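Derano Gripper Trials: Mug Tree Subset

README and data card, revision 7
Last updated: Dec 11, 2022
Maintainer: Orla Corrigan
Task design and annotation: Bláthnaid Cullinane

Summary

This subset covers a two-arm tabletop task used to compare gripper settings and controllers. The task is to take a cup hung on a wooden mug tree, or to hang one on it, using either arm. It is part of the Derano trials and shares file layout and label conventions with the other Derano subsets. If you have already written a loader for one of those, it should work here without changes, apart from the two extra fields listed under Annotations.

The subset contains 319 episodes. An episode is one attempt, from the arms leaving the rest pose to the operator pressing stop. Failed attempts are kept and labelled. Aborted attempts (operator error, dropped network connection, emergency stop) are kept in a separate folder and are not part of the 319.

What is being compared

Both arms carry Robotiq grippers with black linkage fingers. The hardware on the wrist does not change between conditions. What changes is the following:

Controller. Olow is our in-house joint-space controller with a fixed gripper closing speed. Noonan is the Cartesian impedance controller, with closing speed scaled to the operator's trigger input.
Force limit. Low, medium or high, as set in the gripper configuration file. The values are in config/force.yaml and are gripper register values. They have not been converted to newtons.
Approach. Side or top, as instructed to the operator before the episode.

Not every combination was run. Top approach with Olow and the high force limit was dropped in September after the fingers kept striking the pegs. See the coverage table in docs/coverage.csv before you compare conditions.

Setup

The work surface is a table covered in gray carpet, with an aluminum rail along the far side and upright posts at left and right. The mug tree has a round base, a single post and short pegs set at several heights. It stands on the left side of the table. Its position was marked at the start of each session and reset between episodes by hand, so expect small offsets in both position and rotation. Do not assume a fixed peg pose. Peg poses were not tracked.

The cup is white with a faceted body. The flat sides matter for the comparison. Fingers that close on two opposite faces tend to seat well, and fingers that close across an edge tend to roll the cup until a face is found or the cup slips. The annotation field face_contact records which of these took place, where the annotator could tell.
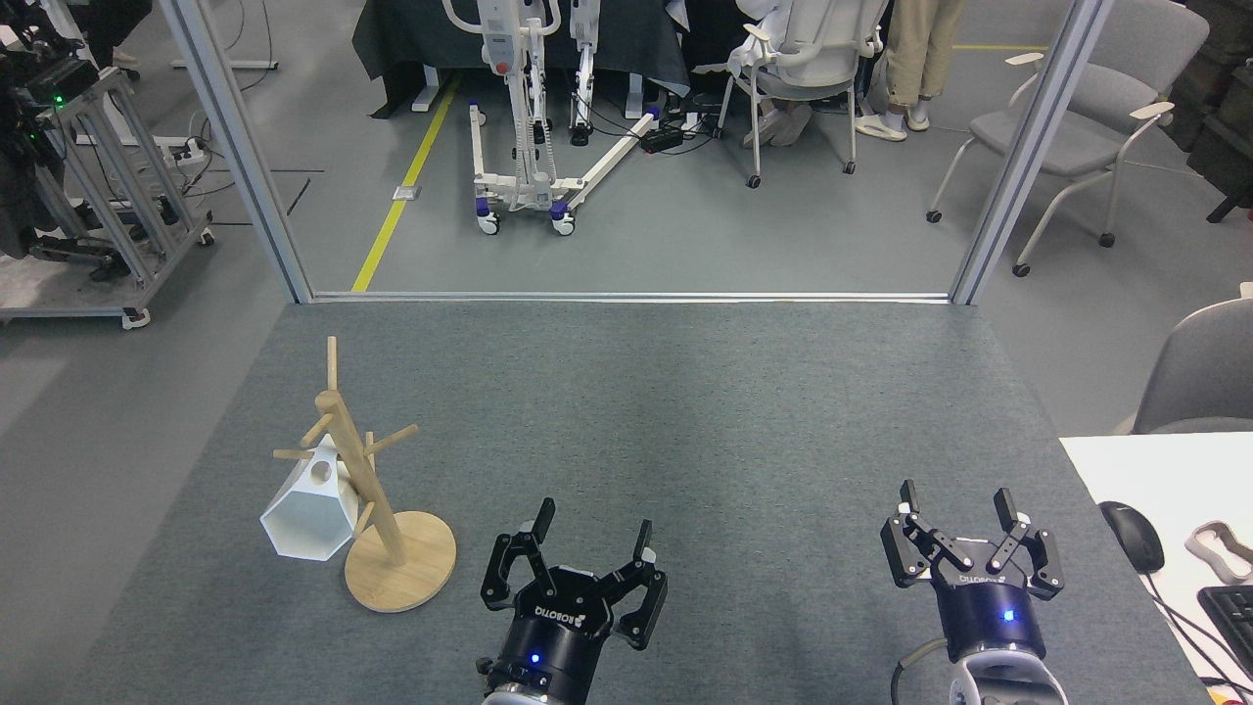 Figure 1. Head view. Cup hanging from a lower peg, both grippers open.

The head view takes in a good deal of the room beyond the table, including people and equipment. Background content varies between sessions and has not been masked. Anyone training on full images should either crop to the table region or check for correlation between background and condition, as most sessions were run with a single controller. A suggested crop is supplied in config/crop.yaml.

The operator desk overlaps the table at the right side of the view. A mouse and keyboard are within reach of the arms on paper, but the workspace limits in the controller stop short of them.

Contents of an episode

Each episode folder holds:

head: colour images from the head camera
state: joint positions, joint velocities and gripper opening for both arms
command: operator commands after filtering
meta: condition, operator code, session, outcome
labels: phase boundaries and contact notes

Images and state are recorded on separate clocks and aligned afterwards. Residual misalignment is up to 90 ms. That is acceptable for phase labels, but it is too coarse for work on contact onset. For contact onset, use the gripper current in the raw logs, which are available on request.

Episodes are capped at 300 seconds. An attempt that reaches the cap is labelled timeout and counted as a failure.

Annotations

Phases are reach, close, lift, transfer, release and retract. A phase can be missing. A phase can also repeat, most often close, when the operator reopens the gripper and tries again.

Two fields are specific to this subset:

face_contact takes the values face, edge or unclear.
other_arm takes the values parked, near or assisting.

The second field was added late. In many episodes the idle gripper is close to the working one, and early annotators disagreed on whether it was helping. The rule now is that assisting needs visible contact with the cup or the tree. Anything else within one gripper length is near. Where one gripper hides the other, annotators were told to choose near and add a note.
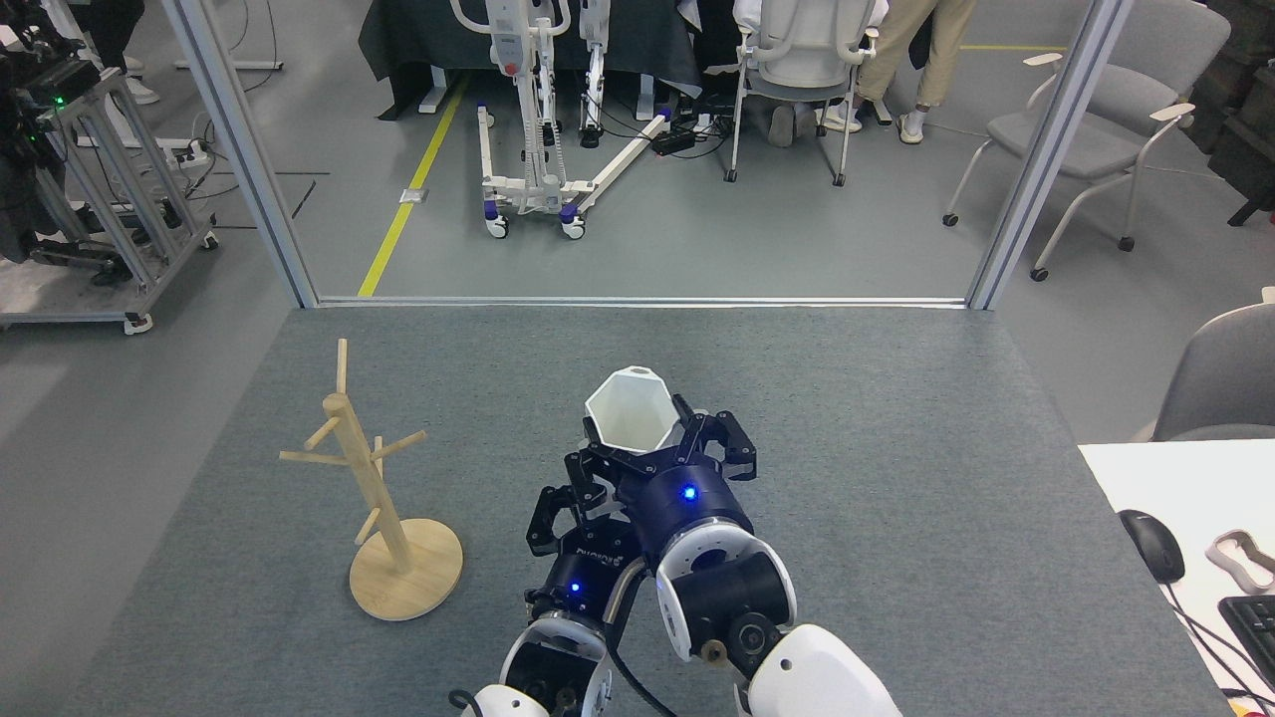 Figure 2. Cup held in the right gripper beside the mug tree, left gripper close underneath.

Outcome labels come from the full episode and should not be inferred from single images. A cup held close to a peg looks much the same in a removal and in a hanging attempt. Use meta/direction if you need to separate the two.

Known issues

Left gripper opening is reported with a constant offset in the first two sessions. The corrected value is in state/grip_corrected. The original is unchanged.

The cup often rotates in the grasp during lift. Rotation is not labelled, and cup pose is not provided.

Glare on the white cup hides the edges between faces in a number of episodes. These have face_contact set to unclear, and removing them will bias the sample towards side approaches.

Operator codes are consistent inside this subset but do not match the codes used in other Derano subsets.

Splits

Train, validation and test splits are made by session. Please do not resplit by episode. Neighbouring episodes share tree position, lighting and operator, and scores from an episode-level split will come out too high.

Loading

Install the jurnargate package, then point it at the top folder. Jurnargate checks file sums on first load and writes a report to the same folder, so write permission is needed once. Set strict to false to load episodes with missing phases.

Changes in this revision

Added other_arm for all episodes
Corrected left gripper opening for sessions one and two
Moved aborted attempts out of the main folder
Fixed swapped force labels in session four

Send label corrections to Bláthnaid Cullinane with the episode number and phase. Loader problems and requests for raw logs go to Orla Corrigan.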